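Support log: hand-held gripper recordings, tracking drops out on the right side
Project: Skoreck tabletop set
Opened by: Sena Aidoo
Looked after by: Wumpini Yakubu
Status: open, waiting on one more batch

Sena, opening note, 2018-08-19
Hello Wumpini, sorry to land this on you when you've only just cleared the last one. We have 180 recordings in the new batch and the checker has thrown out far more of them than I'm used to. The message is always the same, "right pose lost", and then the whole recording goes in the reject folder, even when the left gripper has been tracked beautifully from start to finish. Korkor did most of the recording and she's very steady with her hands, so I really don't think it's her. Could you have a look when you've got a cup of tea in front of you?

Wumpini
Thank you Sena, and no need to apologise, this is much nicer than the last one! I've pulled up one of the worst, which has 1,570 frames in it. The right pose goes missing in short bursts and comes back by itself each time, so I'd be surprised if it were the cable. A bad cable usually takes the finger opening values with it, and those carry on quite happily all the way through. My first guess is the marker cube. Would you ask Korkor to check that it's pushed right down on its mount, and that the printed faces are clean?

Korkor Kwofie
Cube was snug, faces wiped with a dry cloth. I did five more recordings afterwards and two were still rejected, I'm afraid. One thing I noticed is that it seems to happen when I turn my right wrist inwards to meet the left hand.

Wumpini
That's a very useful thing to have noticed, Korkor, thank you. I went back through the rejects with it in mind and you're quite right, nearly every gap falls where the two hands come together over the object. When a cube tips far enough, the software has only one face left to work from, and seen at a steep angle that face isn't much help to it.

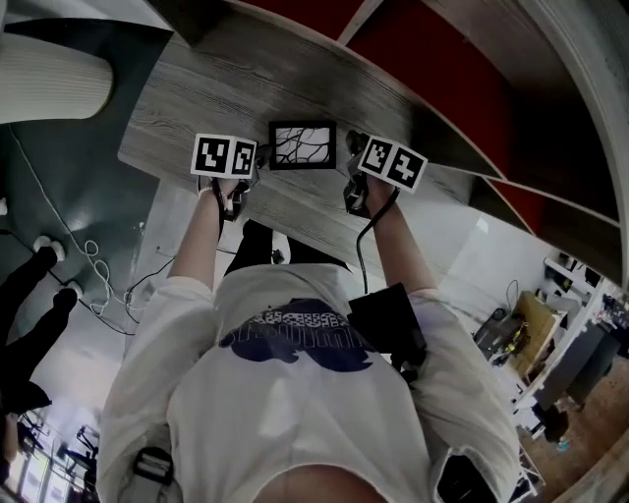
So there are two things I'd like to try. The first is at my end: the checker rejects a recording if the pose is missing for more than 5 frames in a row, and I'd like to raise that to 9 and fill the gap from the frames either side. Ross Niven tells me the Tudley set was done that way and the training didn't suffer for it. The second is for you, Korkor. Please could you bring your hands together a touch more slowly, and keep the right cube facing up as far as is comfortable? Don't force it, though. If the wrist has to turn to do the job then let it turn, because the model needs to learn from how people really move.

Korkor
Happy to. I'll do another batch after lunch and put it in the same folder.

Sena
Please make it a new folder if you can, or Nkrumah will have my head when he does the labels.

Wumpini
New folder it is. I've changed the limit to 9 on the test copy only and left the old rejects where they are, so please don't delete any of them yet. I'll run both lots through once Korkor's batch is in.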